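From the Shared Kitchen: Salt, Pepper and the Long Table

Posted Feb 28, 2020

The long table in the Prirthorpe shared kitchen is back in regular use for Thursday-style suppers, whatever evening they happen to fall on, and the seasoning has been sorted out at last. Since the move from the old building we had been getting by with paper packets, a bag of salt folded over with a clothespin, and a pepper tin that let its contents out in one go or kept them in altogether. Several people wrote to us about the tin. It has been retired.

Consuelo Ccori, who looks after the kitchen shelves this year, has put together the notes that follow. They cover how the tables are set, how the shakers are filled and cleaned, and where things go afterward. Most of it will be familiar to anyone who has done a supper shift. If you are new, please read it through once before your first evening.

What is on the table

Each table gets a salt and a pepper. They stand together toward the middle, where people at both ends have a fair chance of reaching them. We tried putting them at the ends for a while and found that the salt went down to one end and stayed there.

The shakers are glass, so you can see how full they are without opening them. That was the main thing we asked for. With the old tin you had to shake it next to your ear, and two people could come to different conclusions.

Please do not put out napkins, hot sauce or the sugar bowl until the food is ready. The cooks need the surface for trays, and last fall a tray of baked squash was set down on a stack of napkins and had to be peeled off again. Water pitchers can go out early.

Filling

Fill the shakers a third of the way. This looks stingy, and we have had comments, but there are good grounds for it. Salt that sits in a full jar through a damp week turns into a plug, and pepper loses its smell long before anybody gets to the bottom. A third is plenty for one supper and usually for two. Muchen Lu tested this over several evenings by filling one pair to the top and one pair a third of the way, and by the end of the test the full pair was the one people were banging on the table.

Salt comes from the large tub on the second shelf of the pantry. Use the dry scoop that hangs on the hook beside it. Pepper is bought ground, in a 500 gram bag, and kept in the Skandis tin with the tight lid. Fold the bag closed inside the tin and press the lid until it stops. We buy one bag at a time.

To fill a shaker, take the lid off and lay it upside down on a clean towel. Set the jar on a sheet of paper, use the small funnel, and tip the scoop slowly. Anything on the paper can be folded back into the tub if the paper was clean. Wipe the neck of the jar with a dry cloth before the lid goes back on, or the grains get caught there and the lid will sit crooked.
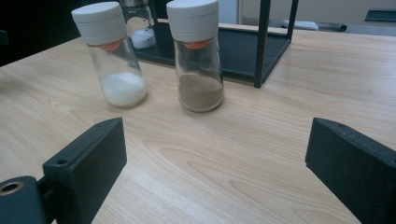 Salt on the left, pepper on the right.

The lids look the same on both jars, so go by what you see through the glass. We discussed labels. Glykeria Chatzigeorgiou made a sheet of very nice ones, and they washed off in the first round of dishes. She has kindly offered to make more, and we have kindly said no.

If a lid is hard to turn, do not use the jar opener. Dry your hands, hold the jar low down with a cloth and try again. Put it to one side with a note if it still won't move, and someone will deal with it the next day.

Washing

The shakers do not need washing after every supper. Wipe the outside with a damp cloth, dry it, and put them away. Once a month they are emptied and washed properly, and this is the part that goes wrong most often, so here it is in order.

Empty the salt and the pepper into separate bowls. Throw out the pepper if it no longer smells of anything. Wash the jars in hot water with a little dish soap and use the narrow brush for the inside. Soak the lids for a few minutes and run water through the holes. Check for old pepper in the folds and corners of the lids, where it likes to collect. Rinse everything, shake off the water, and leave the parts on the rack overnight with the openings facing down.

Overnight means overnight. A jar that feels dry on the outside can still be damp at the bottom, and salt put into a damp jar will be a lump by the next supper. In September we lost a whole filling that way and spent the first part of the meal passing around a saucer of salt and a teaspoon.

A few grains of uncooked rice in the salt are fine if the weather is wet. Please don't put rice in the pepper.

The table itself

The tabletop is light in color and shows spills quickly, ground pepper most of all. Brush dry spills into your hand or onto a piece of paper first, then wipe. Going straight in with a wet cloth smears the pepper along the whole table and leaves gray streaks that need a second wipe.

Use the soft cloths from the drawer under the sink. The green scouring pads are for pots only. Jianguo Ye has asked us to repeat that hot pans go on the cork mats or on the stove and nowhere else. There are 6 mats and they live on the hook behind the pantry door. If you find one in the oven, and it has happened, please bring it back.

Putting things away

When supper is over, collect the shakers on the small tray and carry them to the open shelf to the left of the window. Salt and pepper stay in pairs. Don't put them above the stove – the steam gets in through the holes – and don't put them in the refrigerator, where one pair spent most of a week in January.

The funnel goes back in the drawer with the measuring spoons. It is small and easily lost in the dish water, so check the sink before you let it drain.

Costs and supplies

The kitchen fund stands at 300 dollars after the winter. Of that, 70 has been set aside for dry goods through the spring: salt, pepper, rice, lentils and dish soap. If you buy something for the kitchen on your own, put the receipt in the envelope on the pantry door with your name on it. Receipts with no name can't be paid back, and there are a couple in there now. One is for onions.

We have been asked whether we could get a pepper mill and whole peppercorns. It would taste better, and Consuelo is in favor. The difficulty is that a mill is slow to pass down a long table, and the one we borrowed for a trial came back with its top nut missing. For now we are staying with ground pepper. Anyone with a sturdy mill to give away can leave it at the front desk.

Supper shifts

Han-gyeol Wi is putting together the spring list. Each shift has two cooks, one person to set the tables and one to wash up. Setting takes the least time and is a good place to start: tables wiped, shakers checked and filled, pitchers out, chairs pulled in. The list hangs beside the pantry door, and you can write your name straight onto it in pen. Washing up is still short of people for the second half of the season.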